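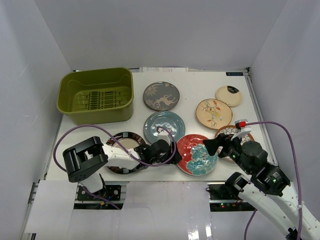 Delia Dumitrescu told us to stop worrying about the sink and look at the table first, because in her kitchen the trouble always began with plates that had been set down wherever there was a gap. We wrote that on the first page of the notebook and it more or less became our project.

Home Contents Chapter 3 Appendix Back to top

3. Plates, tubs and the mismatched household

When we began on Thursday afternoons in the Munteanu room we had a grand plan to study the whole business of clearing up after a meal, from the last bite to the closed cupboard door. It was much too big! Our advisor, Sorin Grecu, let us find that out for ourselves (kindly, and with a good deal of tea), and we ended up with one small question we grew very fond of: how do people get a spread of unlike plates into a single tub?

We chose plates that don't belong together, since most of the homes we visited hadn't owned a full matching set in years. There is a dark gray one with a pale leaping deer and snowflakes, a ridged blue-teal one, a red one with a turquoise flower pattern, and a tan one with a yellowish bird among branches and orange-red leaves, which everybody wanted to take home. The olive-green basin goes in the back left corner of the table. It is deep, with a thick rolled rim and sides that taper, and the taper matters more than we expected, as a wide plate stands differently in it than a small one does.

Aiman Majimbun did most of the visiting and I did most of the writing down. We saw 6 households and came away with 102 pages of notes, plenty of them about things we hadn't asked, such as grandmothers' dishes and who is allowed to touch them. Two habits came up again and again. Some people clear what is nearest the tub and work outward, and some hunt for the biggest plate first and fit the small ones in afterward. Tincuța Oprea did neither. She cleared the plates she liked least and left her favorites for last, so that they sat on top and nothing heavy came down on them. I have started doing the same at home.

We had hoped to say which way is best and I don't think we can. Plates that touch on the table, rim to rim, slow everyone down a little, whichever habit they have, and spacing them out before the meal ends is more than any family is going to do. What we would suggest is putting the tub on the table before anyone gets up, with the small plates kept to one side. The sketches for this are in the appendix, along with Emanuel Marinescu's drawings of the tub from above.

3.1 Things we would change

More evenings, fewer afternoons. People clear up differently when they are tired.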